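4. 논의: '개어진 상태'는 무엇을 재는가

4.1 출발점이 된 의심

의류 정리에 관한 연구들은 대체로 개어진 옷과 개어지지 않은 옷을 구분할 수 있다는 전제에서 시작한다. 평가자는 결과물을 보고 점수를 매기고, 점수는 평균이 되고, 평균은 표에 오른다. 우리도 플룬덴(Plurnden) 예비조사에서 같은 절차를 따랐다. 그런데 예비조사 기록을 다시 읽을수록 이 전제가 얼마나 버티는지 의심스러워졌다. 3장에서 보고한 평정 결과는 겉보기에 안정적이지만, 그 안정성은 평가 대상을 면 티셔츠와 수건으로 좁혀 놓은 데서 나온 것일 가능성이 크다. 직사각형에 가까운 물건은 누가 보아도 직사각형으로 접혀야 한다. 합의가 쉬운 대상만 골라 놓고 합의도가 높다고 쓰는 것은 순환이다.

이 장에서는 운동복, 그중에서도 소매가 없는 농구 유니폼 상의와 짝을 이루는 하의를 중심으로 논의한다. 운동복은 가정의 빨랫감에서 결코 드문 품목이 아닌데도 정리 연구에서는 자주 빠진다. 빠지는 이유를 밝힌 논문은 우리가 검토한 범위에서 많지 않았다. 표준화가 어렵다는 한 줄이 전부인 경우가 대부분이었고, 무엇이 어려운지에 대한 서술은 없었다. 우리는 그 한 줄을 그대로 받아들이기 어렵다고 본다.

4.2 뭉치와 접힘 사이

애턴소프(Atunthorpe) 조사에서 참여자들이 남긴 상태 기록은 모두 1,589건이다. 이 가운데 운동복에 해당하는 기록은 246건이었다. 평가자들은 각 기록에 '접힘', '부분 접힘', '뭉침' 중 하나를 부여해야 했다. 세 범주는 Egger 분류표에서 가져온 것으로, 분류표 자체는 범주의 경계를 거의 설명하지 않는다. '부분 접힘'의 정의는 "의도된 접힘선이 하나 이상 확인되는 상태"인데, 접힘선에 의도가 있는지를 무엇으로 확인하라는 것인지 우리는 끝내 알아내지 못했다.

그림 4에 보인 상의가 좋은 사례다. 느슨하게 접힌 것으로도, 그냥 구겨진 것으로도 볼 수 있다.

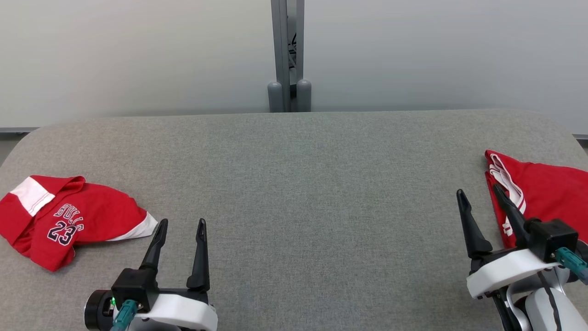

그림 4. 회색 천을 씌운 탁자 위의 붉은 농구 유니폼 상의(왼쪽)와 붉은색 의류(오른쪽, 하의로 추정).

상의의 아랫단은 안쪽으로 말려 들어가 있다. 말린 자리에 생긴 주름을 접힘선으로 칠 것인가? 평가자 가운데 한 무리는 그렇다고 보았고, 다른 무리는 말림과 접힘은 다른 현상이라고 주장했다. 둘 다 분류표의 문구를 근거로 들었다. 오른쪽 의류의 판정은 한결 수월할 것처럼 보이지만 꼭 그렇지도 않다. 납작하게 놓여 있다는 점에는 이견이 없었으나, 납작하다는 것과 정돈되었다는 것은 별개의 판단이다. 펼쳐 놓은 옷은 접기의 출발점일 수도 있고 포기한 결과일 수도 있다. Egger 분류표에는 '펼침'이라는 범주가 없으므로, 평가자는 이런 기록을 억지로 세 칸 중 하나에 넣어야 했다.

우리는 이 문제를 해결하기 위해 지침을 두 차례 고쳤다. 첫 번째 개정에서는 접힘선의 길이를 기준으로 삼았다. 천의 한쪽 끝에서 맞은편 끝까지 이어지는 선만 인정하는 방식이었는데, 암홀이 깊게 파인 상의에서는 어디가 '끝'인지부터 다시 정해야 했다. 두 번째 개정에서는 윤곽을 기준으로 삼아 전체 외곽이 볼록한 사각형에 가까우면 '접힘'으로 판정하도록 했다. 이 지침 아래에서는 우연히 네모나게 떨어진 옷더미가 공들여 접었으나 어깨끈이 삐져나온 옷보다 높은 평가를 받았다. 지침을 고칠 때마다 수치는 나아졌지만, 우리가 재려던 것에 더 가까워졌다고 말할 근거는 없다.

4.3 짝을 이루는 옷

운동복의 또 다른 난점은 상하의를 한 벌로 다루어야 하는지가 분명하지 않다는 것이다. 가정에서 옷을 정리하는 사람에게 한 벌이라는 단위는 꽤 강하게 작용한다. 면담에서 참여자들은 상의 안에 하의를 넣어 접는다거나, 하의를 먼저 깔고 그 위에 상의를 얹는다고 말했다. 반면 옷장이 품목별로 나뉜 집에서는 상하의가 세탁기에서 나오자마자 갈라진다. 어느 쪽이든 나름의 일관성이 있다. 그러나 품목 단위로 점수를 매기는 평가지는 앞의 방식을 체계적으로 불리하게 다룬다. 하의가 상의 속에 들어가 보이지 않으면 '미확인'으로 처리되기 때문이다.

실제로 운동복 기록 중 86건이 한 품목 이상 '미확인'으로 남았다. 선행 연구의 관행대로라면 이 기록들은 결측으로 처리되어 분석에서 제외된다. 우리는 이 관행에 반대한다. 여기서 결측은 무작위로 생기지 않는다. 한 벌로 정리하는 습관이 있는 가정이 통째로 빠져나가고, 남은 자료는 품목별로 나누는 가정의 모습만 보여 준다. 그러고 나서 '사람들은 옷을 품목별로 정리한다'고 결론을 내린다면, 그 결론은 조사 전에 이미 평가지 안에 들어 있었던 셈이다.

색과 장식이 짝을 알려 준다는 주장도 검토할 필요가 있다. 이클리(Ikley) 작업 보고서는 같은 색의 옷이 가까이 놓여 있으면 한 벌로 간주할 것을 권한다. 그림 4의 두 의류는 모두 붉은 바탕에 흰 테두리 장식이 있어 이 권고에 잘 들어맞는다. 하지만 하의로 보이는 쪽에는 흰 띠에 가는 붉은 선이 들어가 있고, 보이는 부분에서 상의와 공유하는 글자나 번호는 읽히지 않는다. 우리 역시 두 옷이 한 벌일 가능성이 높다고 생각한다. 다만 그 생각은 농구 유니폼이 보통 어떻게 생겼는지를 아는 데서 오며, 옷의 배치에서 오지 않는다. 보고서가 배치와 색의 규칙이라고 부르는 것의 상당 부분은 이런 배경지식에 기대고 있다. 붉은 티셔츠와 붉은 행주가 나란히 놓인 기록에 같은 규칙을 적용해 보면 금방 드러난다.

4.4 인쇄된 면이라는 단서
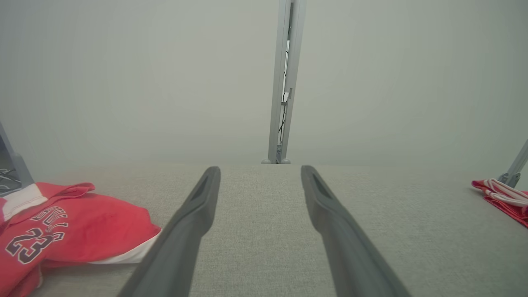
인쇄 면의 방향은 운동복 정리에서 가장 자주 언급되는 기준이다. 번호가 위로 오도록 접는다는 응답은 면담 전반에 걸쳐 나왔고, 우르스 그루버(Urs Gruber)는 이를 근거로 인쇄 면의 노출을 '정리 의도'의 지표로 삼자고 제안한 바 있다. 발상은 단순하다. 번호가 보이면 누군가 보이게 놓았다는 것이다. 우리는 이 제안이 지나치게 낙관적이라고 본다. 그림 5의 상의는 구겨져 있는데도 '23'이라는 큰 번호가 또렷이 읽히고, 그 위의 'BULLS'는 천의 주름에 일부가 가려져 있다. 그루버의 지표를 문자 그대로 적용하면 번호는 의도를 가리키고 팀 이름은 의도의 부족을 가리킨다. 한 벌의 상의에서 서로 어긋나는 두 판정이 나오는 것이다. 번호는 글자보다 크게 인쇄되는 경우가 많으므로 아무렇게나 내려놓아도 알아볼 수 있는 상태로 남기 쉽다. 지표가 재는 것은 정리하는 사람의 의도가 아니라 인쇄의 크기일지도 모른다.

그림 5. 탁자 왼쪽에 놓인 상의의 인쇄 면.

같은 이유로, 인쇄 면을 읽을 수 있는지에 따라 평가자의 태도가 달라진다는 점도 짚어 두어야 한다. 7월에 실시한 재평정에서 우리는 운동복 기록 137건을 다시 판정하게 했다. 평가자들은 번호나 글자를 읽을 수 있는 기록에서 '부분 접힘'을 택하는 경향을 보였고, 같은 정도로 구겨졌어도 안감이 드러난 기록에는 '뭉침'을 택하는 일이 잦았다. 사후 면담에서 한 평가자는 읽히는 옷은 "누가 신경을 쓴 것 같아 보인다"고 답했다. 솔직한 답변이지만, 척도가 측정해야 할 것을 평가자의 인상이 대신하고 있음을 보여 주는 답변이기도 하다.

이 경향의 크기를 추정하지는 않았다. 구겨진 정도가 같다는 판단부터가 같은 평가자들에게서 나왔으므로, 여기에 효과 크기를 붙이면 근거 없는 정밀함만 더하게 된다. 구겨짐을 독립적으로 재는 방법, 이를테면 바닥 면적과 높이의 비를 쓰는 방법을 검토했으나 얇고 미끄러운 합성 섬유에서는 측정할 때마다 값이 달라졌다. 옷을 건드리지 않고 높이를 재기란 생각보다 까다로웠고, 건드린 뒤에 잰 높이는 다른 상태의 높이였다.

4.5 표면의 문제

마지막으로 옷이 놓이는 표면을 언급한다. 선행 연구는 작업면을 배경으로 취급하며 재질을 기재하지 않는 경우가 많다. 그림 4와 5의 탁자는 결이 고운 회색 천으로 덮여 있다. 천 위에 놓인 옷과 매끈한 상판 위에 놓인 옷이 같은 방식으로 접힌다고 볼 이유는 없다. 마찰이 크면 접은 자락이 덜 밀릴 수 있지만, 옷을 돌려 방향을 맞추는 데는 방해가 될 수도 있다. 어느 쪽 영향이 더 큰지는 우리 자료로 답할 수 없다. 참여자들은 침대, 소파, 식탁, 무릎 위에서 옷을 갰고, 표면을 기록하는 칸은 조사가 절반쯤 진행된 뒤에야 추가되었다.

따라서 애턴소프 자료로 표면 간 비교를 시도한 2차 분석이 나온다면 회의적으로 읽어 주기를 권한다. 칸이 추가되기 전의 기록을 면담 내용으로 보충하려는 시도가 내부에서도 있었으나, 참여자들이 몇 주 전 어디에서 옷을 갰는지 기억하는 방식은 평소 습관을 진술하는 것과 구별되지 않았다. 우리는 보충한 값을 분석에 넣지 않았고, 표 7의 해당 열은 비워 두었다.

세 범주를 유지할지 여부는 5장에서 다룬다. 범주를 다섯 개로 늘리자는 의견도 있었지만, 경계 하나를 설명하지 못하는 분류표에 경계를 더 그어 얻을 것이 무엇인지는 아직 설득력 있게 제시되지 않았다.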